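Nemberg cell: finger change and camera check

Heywood workshop, December

The Nemberg cell moves small boxed goods between a tray and an open carton. It had done 1,066 cycles since the fingers were last changed, and the log showed the grip closing a little later each week on the same size of box. Reece Yeoman did the mechanical work and Beverley Entwistle reset the positions in Zastuvow, which is the program we use to run the cell. The notes go with the Getness maintenance sheet and use the same headings.

Approach

The wrist camera is set before anything else. Both fingertips must be in view with the jaws open, and the rim of the tray has to stand out clearly against the table. If the rim is lost in glare, turn the lamp and leave the exposure alone. Exposure is stored with the job and a change there upsets every other position.

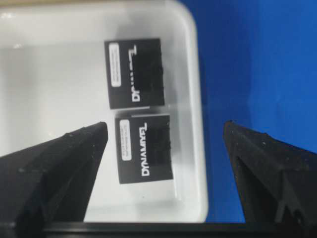
Jaws open at the tray, two boxes in it, rim clear against the blue.

Grip

Closing force is set to 60 per cent for card packaging. Go up in small steps if the box slips and stop as soon as it holds through a full move. Too much force marks the edges of the card, and a crushed edge then sits badly against the next box.
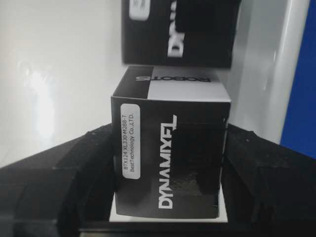

Finger height matters more than force on boxes of this size. The pads should meet the sides squarely and at the same level, otherwise the box turns as it lifts. With one finger to each side of the box, the sticker is left uncovered and the type can be checked from the wrist camera, in this case XL330-M288-T. Keep the gap to the next box in the tray wide enough that neither finger touches it on closing. Beverley moved the pick point by 3 mm to get this right and saved it under a new name, so the old one can still be called up.

Carton position

The carton goes down in front of the tray with its flat bottom on the table. Check it by hand for rocking. The placing order fills one side first and works across from there.

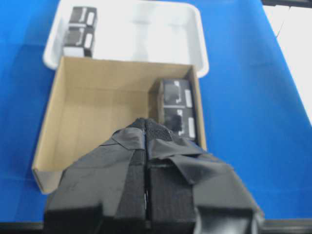 The order is held in a table of 256 places, most of them unused, and only the first few rows should ever be edited for this job. After any change, run the full order once at low speed with a hand on the stop button. Reece does this twice if the carton is from a new batch, as the wall height varies.

Closing check

Finger play is measured at the tip, with the jaws shut and the arm parked. Write the reading on the sheet before touching any fixings. If it is over the limit, tighten at the joint first and try again before ordering parts. There are two brass-coloured screws at the joint where the fingers meet the block, one near each edge, and they are turned a little at a time, one then the other. The two white cross-shaped horns on the face of the block are left alone at this stage.

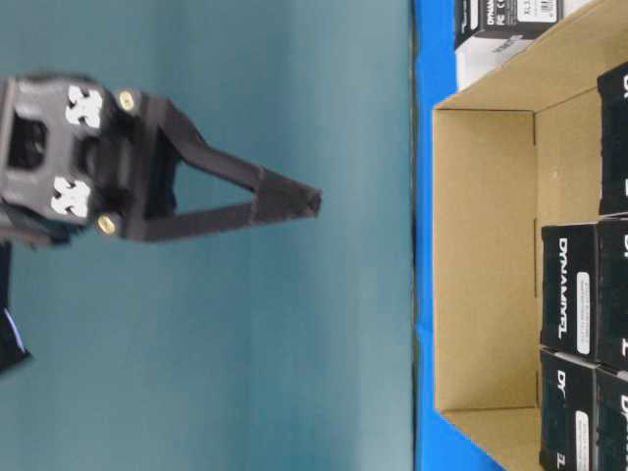 Side view is the better one for judging how the tips meet. Stand level with the gripper and look along the line of the jaws for any step between upper and lower. From there the fingers should close evenly from both sides to the narrow, squared-off tip, with the open triangle between them further back. A step at the tip means one finger has been seated out of line, and both must come off again. Old fingers are bagged and marked with the cycle count.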